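Progress report on the Drarnadine edition
Submitted to the Gimix Fund for the Humanities
August 31, 2020

Project: The Drarnadine Notebooks: A Critical Edition and Translation
Project lead: Boglárka Bodnár
Associate editor: Gizella Kocsis
Reporting period: second half of the grant

Summary

The edition is on course to go to the publisher complete, with one change to the order of the work, explained under Introduction and essays. The transcription is finished. The translation is finished in draft and has been revised through the sixth notebook. The commentary is behind where we said it would be in our March report. We are not asking for more money. We are asking for permission to move part of the travel line into copyediting.

Transcription

The nine notebooks have now been transcribed in full and checked once against the originals. The checked text runs to 377 manuscript leaves, counting the loose sheets found inside the cover of the fourth notebook. We had first treated these sheets as drafts of the lecture on attention. Gizella Kocsis compared the ink and the page ruling with the rest of the notebook and concluded that they belong to the later lectures on promising. They will be printed as an appendix to the eighth notebook, with a note on where they were found.

The second check is under way. It is limited to passages where the two editors read the hand differently. Most of these concern a single abbreviation, which can stand for either "ground" or "reason" depending on the sentence. We have settled on keeping the abbreviation in the transcription and giving our reading in the apparatus. Where the choice changes the argument, the commentary says so.

Translation

The full draft is done. Revision has gone more slowly than drafting, mainly on account of vocabulary. The author uses one word for both "habit" and "dwelling" in the early notebooks and then drops the second sense without remark. Our first draft used two English words throughout, which hid the change. We now use "custom" in the early notebooks wherever both senses are in play, with the original in brackets at first use in each lecture. This meant going back over work already counted as finished in March.

A glossary of 30 key terms has been drawn up and sent to the press. Each entry gives the original term, our usual translation, the exceptions, and the first and last places it occurs.

Two readers outside the project have gone through the first three notebooks in English. One thought the translation too close to the sentence structure of the original, particularly in the lectures on skill. We have broken up the longest sentences there. We have left the unfinished ones unfinished.

Commentary

The commentary covers the first five notebooks in a form we are willing to show. The sixth and seventh exist as notes. The delay comes from the fifth notebook, titled by its author "Hand and Tool," which turned out to depend heavily on a set of letters held in the Stetsiuk collection. The letters show that the author was answering a particular objection: that a tool cannot be understood apart from the person who takes it up. Without them the lecture reads like a string of loose remarks.

The commentary on this notebook is now the longest in the edition. We have tried to keep it to what a reader needs in order to follow the text, and have moved the history of the dispute to the introductory essay. 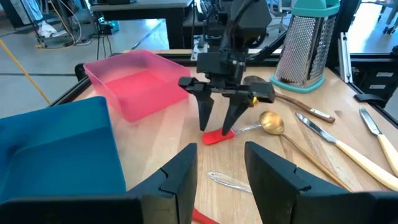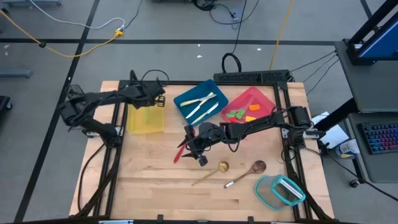
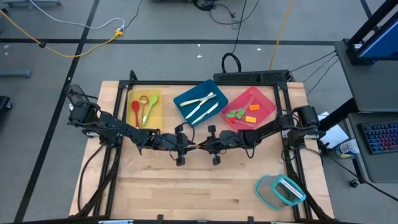 The remaining notebooks need less support of this kind. The seventh and eighth quote their sources openly, and the ninth is short. We expect the commentary on the sixth to take the most time, as it contains the only long discussion of memory and contradicts the first notebook on two points. We do not plan to reconcile the two. Each passage will carry a cross-reference to the other, with a short statement of the difference.

Introduction and essays

The general introduction was to be written last. We have moved it forward. The press asked for it early so that it could be sent to its reader along with the sample chapters, and writing it helped us decide what to leave out of the commentary. It now has four sections: the life, the lectures as they were given, the state of the papers, and the main lines of argument. The third section is still too long.

Boglárka Bodnár has also written short prefaces to the first six notebooks. Each is two pages or less and is meant for a student coming to the text for the first time. They were tried out with a reading group at Drirkport College, whose members asked for more dates and fewer references. Both requests have been followed.

Publication

The press has agreed to a first printing of 900 copies in a single volume. We had asked for two volumes, with the original text facing the translation. The press's view is that the facing text would put the price out of reach of most readers. Under the present arrangement the printed volume will hold the translation, prefaces, commentary and glossary, and the transcription will be free to read online. The grant conditions call for the transcription to be made public but do not say in what form, so we believe this meets them – please let us know if the Fund reads them differently.

Budget

Spending is within the approved total. The editorial line has been used as planned. The travel line is underspent: the second visit to the archive was not made, and the archive supplied scans of the leaves we needed at a lower cost. The copyediting line will fall short, given the added length of the commentary on the fifth notebook. We ask that the unspent travel money be moved to copyediting. The revised table is attached as Annex B.

Work remaining

Finish the second check of the transcription.
Revise the translation of notebooks seven to nine.
Complete the commentary on notebooks six to nine.
Write the last three prefaces.
Shorten the third section of the introduction.
Prepare the index of names. The subject index will be made by the press.

Questions about the text or the translation should go to Boglárka Bodnár. Gizella Kocsis is handling the transcription files and permissions for the Stetsiuk letters, and can send sample pages on request.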